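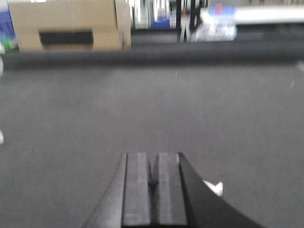 How much does the surface of a worktop add to the noise level in a shared workroom? Very little on its own; in our measurements the ceiling and the upper walls accounted for most of the difference between rooms, and the worktops mattered mainly through the impact sounds made on them.

Figure 1. Matte gray surface with light flecks.

3.2 Surfaces and impact sounds

The survey covered rooms in two buildings, Rutherford and Wikholm, which were fitted out to the same plan but with different ceilings. Rutherford has a plain plaster ceiling throughout. Wikholm has suspended absorbing panels over the main floor and bare concrete over the side bays. Worktops in both buildings are hard and smooth, with a matte finish (a surface of similar appearance is shown in Figure 1), and were left in place during all measurements.

Reverberation time was measured with the interrupted noise method at fixed positions in each room, with doors closed and the ventilation running at its daytime setting. Sound events were then logged during normal working hours using the Sonance recorder, mounted at seated ear height and kept at least one meter from any wall. After removal of clipped and overlapping events, 3,236 remained for analysis. Of these, 1,183 were classed as speech and 423 as impacts on a worktop. The rest were footsteps, door closures, chair movement, and equipment noise, and are treated together in Section 3.4.

Classification was done by ear by two listeners working separately. Where they disagreed, the event was replayed and assigned by Ewan Ormsby, who had not taken part in the first pass. Most disagreements concerned short impacts that might have come from either a worktop or a cabinet door.

Impact events had a sharp onset and most of their energy above 1,000 Hz. In Rutherford they were audible across the full depth of the room, and their decay followed the measured reverberation time closely. In the main floor of Wikholm the decay was shorter and the late part of the sound fell below the ventilation noise. The side bays behaved more like Rutherford, although the building is otherwise the same — a result that points to the ceiling as the main factor.

A soft mat (Skornar) was laid on half of the worktops in one Rutherford room for the second part of the survey, in May. The mat lowered the peak level of impacts on the covered worktops but left the reverberation time unchanged within the error of the method. Speech levels were also unchanged. We did not test thicker mats, and the effect of wear on the mat surface is unknown.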